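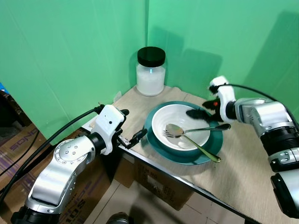
The jar with the black lid, up against the green.

I'd been trying to get Fabian Pfister on the phone for most of May, and when he finally rang me back I was halfway through my lunch. He didn't mind. He talks so fast you can eat a whole sandwich before he needs an answer!

Fabian made Zokatmont, the little mountain film that has been sneaking round the smaller cinemas this spring. If you haven't seen it, it follows two sisters, Luta and Farina, who inherit a ski lift that doesn't work and a pile of debts that do. I loved it (I cried at the bit with the dog, and I'd like to see you not). The reviews have been mixed, though, and I asked him straight out if that stung.

"Of course it stings," he said. "One man wrote that he looked at his watch after 60 minutes. I keep thinking, what happened at 60 minutes? It's the avalanche!"

The script went through years of changes. The first draft was 181 pages long and had a third sister in it, plus a wedding. He cut the wedding himself. The sister went after a long argument with Drarlow, the company that paid for it all, and he still isn't sure they were right.

"I miss her," he told me. "She had the best jokes. I gave a few of them to Farina but they don't sound the same coming from her."

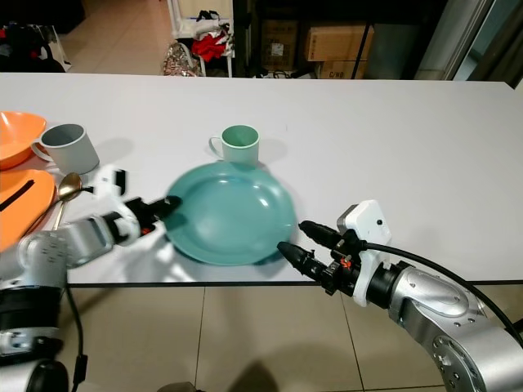

The music is what people ask him about most, and I'm afraid I was no different. There are no big songs in Zokatmont, only a piano and somebody humming, and Fabian fought hard to keep it that way. He wanted the kitchen scenes to sound like a kitchen, so the sisters' rows are mostly crockery and breathing. I told him I can't look at a pale green mug standing behind a teal plate now without waiting for one of the girls to bang it down – he was delighted with that. "Good," he said. "Then I've ruined your breakfast as well."

He watched it with an audience for the first time in a hall with 561 seats, sitting right at the back by the door in case he needed to run. He stayed put. They laughed in places he hadn't planned, and went very quiet for the lift.

Next up is a comedy, he says, set on a ferry, and he's already worried about the ending. I asked if there'd be a dog in it. He said he'd have to ring me back.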